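Ticket 1129: Order confirmation emails not arriving
Opened by Liesbeth Desmet, March 2019. Shop: Zadberg. Product on order: small green bowl, glazed.

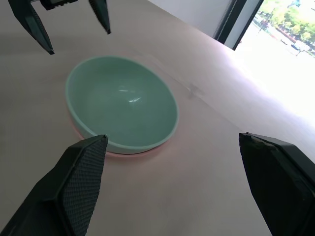 Alik: Is it every customer or only some of them? Please check the Sent log in Flemero before changing anything, and tell us which domains the missing ones were going to.

Liesbeth Desmet: Only some. The log shows 34 confirmations marked as sent since the shop moved to the new hosting. 10 customers have written to say they got nothing, and they all have addresses with the same provider. Nothing in their spam folders either. Payments go through normally and the orders show up in my admin.

Alik: Thanks. Which address are the emails sent from, and who manages the DNS for the domain?

Liesbeth Desmet: orders@ our own domain. DNS is still at Peeters, where the old hosting was. I didn't move that part.

Alik: Then the SPF record is probably still the old one. It lists the servers that may send mail for your domain. Can you paste it here? In the Peeters panel it is under DNS, TXT records.

Liesbeth Desmet: There are 2 that start with v=spf1. One has Peeters in it, the other has Flemero. I added the second one in December when I was testing and left the first alone.

Alik: A domain may only have one SPF record. With two, the check returns an error, and some providers drop the message without a bounce. Please delete both and make a single record that includes Flemero. Keep Peeters in it if you still send mail from there.

Liesbeth Desmet: I still use the Peeters mailbox for suppliers, so I have kept both in one line. Saved. The panel says the change can take a few hours.

Alik: Fine. Leave it until tomorrow, then place a test order with an address at that provider.

Liesbeth Desmet: Test order for the same bowl placed this morning. Confirmation arrived in under a minute, in the inbox. Can the old ones be sent again?

Alik: Yes. Orders, tick the ones you want, Actions, Resend confirmation. The customer gets the original text with the original order date.

Liesbeth Desmet: Done for the 10. Two have replied already.

Status: solved
Cause: duplicate SPF record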